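Hi all,

It's time for the spring report on Thampi, and I'll try to keep it readable this time (I know the last one had four appendices and a glossary, sorry about that). The short version is that the speech side is going better than I expected, the facial side is going slower than I promised, and we've spent less on equipment and more on people's time than the plan said. The longer version follows.

## Where we were in the last report

When I last wrote, we had a listening system that could tell a frustrated voice from a calm one, as long as the person was speaking alone, in a quiet place, and in full sentences. Real people at the Rorketti help desk do none of that. They mumble, they talk over each other, they say "no, no, the other one" and sigh. So the main job for this period was to get Thampi to cope with talk the way it comes.

## Speech

We now have 3000 labeled clips from the help desk, all with signed consent, all trimmed to single turns. Labeling was the slow part. Each clip was heard by 3 people who didn't confer, and we kept their disagreements in the data. I went back and forth on this for weeks. My first instinct was to throw out any clip where the labelers split, since it makes for a cleaner set, but when I listened to the split ones myself I couldn't decide either! Somebody saying "great, thanks" after a long wait can be sincere or sour, and if three adults can't settle it, I don't want the system sounding sure of itself.

So Thampi gives a spread now. It might lean toward annoyed with some chance of tired, and the dialogue part is allowed to act on that lean or hold off. On the held-out clips, its first guess matched the majority label 68 percent of the time. That's up a good bit from the fall, and it's on much messier audio, so I'm pleased. It is still weak on sarcasm and on older speakers. The second one bothers me a lot more than the first, and I'll come back to it under next steps.

One small thing that helped more than any of the big things: we started feeding in the length of the pause before somebody speaks. I'd left pauses out of the original design because I thought they'd mostly reflect how slow the system was to answer. Well, some of that is in there, and we had to correct for it, but a lot of the signal is just people gathering their patience.

## Faces

This is where I owe you an explanation. The plan said we'd have a combined voice and face model running by now, and we have the two halves running separately.

Part of it was the Otum software, which we license for face tracking. It moved to a new version in the middle of our collection and the landmark points shifted slightly, enough that the older recordings and the newer ones didn't line up. We thought about patching over it, then bit the bullet and reprocessed everything from the start. That ate most of February and a piece of March. We're now pinned to one version until the end of the grant, and I've written that into our working notes in capital letters.

The other part is that faces at a help desk are less expressive than I'd assumed. People look down at their paperwork. They look at the screen, they look for their glasses. For long stretches the tracker has a forehead to work with and very little else. We got much better results from head movement and from which way the person was facing, so I've been steering effort over there. If you'd asked me a year ago whether we'd get more out of somebody turning away than out of their eyebrows, I'd have said no, and I'd have been wrong.

I'd like your okay to change the wording of the second deliverable from "facial expression" to "face and head behavior." The cost is the same and the due date is the same. I think it describes the work better.

## Trying it with people

We ran 4 sessions with the tabletop robot at our Griltberg office, using the new speech model and the old dialogue rules. Participants asked it for help filling out a change-of-address form. We told half of them that it would respond to their tone of voice and didn't tell the other half until the debrief.

The told group talked to it more slowly and more clearly, almost as if they were on the phone with a distant aunt. The other group was brisker and, to my ear, more natural. Both groups liked it best when it reacted to trouble by doing something practical, such as repeating the last step or skipping ahead, and liked it least when it said something sympathetic. "I understand this is frustrating" got an actual groan. We've cut that line and all its cousins from the script.

The sessions were too few to put a number on any of this, and I haven't tried. I do think the pattern is strong enough to guide the next version, which will change its behavior first and its wording only if asked.

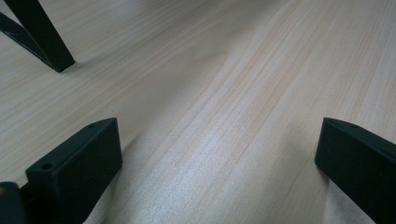
The other complaint we heard a lot was about timing. Thampi waits for silence before it answers, and if you're a person who thinks out loud, it jumps in right when you've stopped for breath. We've lengthened the wait, and now the fast talkers find it sluggish, of course. The right answer is to adjust to each person over the first few turns. I have a rough version of that working on my own machine, but it isn't ready for anybody else to touch yet.

## Money

Equipment is under budget. We bought fewer microphones than planned after the first set did fine in the noisier room. Labeling is over budget, and reprocessing the video added staff hours that weren't in the plan at all. Put together, the two nearly cancel out. I'd like to move the leftover equipment money into the labeling line, and I've filled out the transfer request, which is in the shared folder with the spreadsheet. Travel hasn't been touched.

## Next steps

First up is older speakers. Our help desk clips skew toward working-age adults, and the model shows it. I'm talking with Rorketti about recording at their morning drop-in hours, which draw a retired crowd, and they seem keen. The consent form will need larger type and a shorter first page (a fair request from their side, and overdue on ours).

Then comes the combined model. The voice half and the head-movement half both put out a spread every half second, so joining them should be mostly a question of how much to trust each one at a given moment. If the person is looking down, lean on the voice. If the room is loud, lean on the head. I'm aiming to have a first version running by July, with a comparison against voice alone in the report after that.

We also need to do something about privacy at the desk. At the moment the raw audio stays on the local machine until a labeler clears it, and I'd feel better if we stored only the measured features wherever a clip isn't going into the labeled set. It's a small programming job and I plan to do it before the new recordings start.

## What I need from you

An okay on the deliverable wording and an okay on the budget transfer, both by the end of May if you can manage it. I'd also love a half hour with whoever on your side handled the accessibility review for your other speech projects, before we finalize the drop-in recordings. Mornings are best for me, any time after nine.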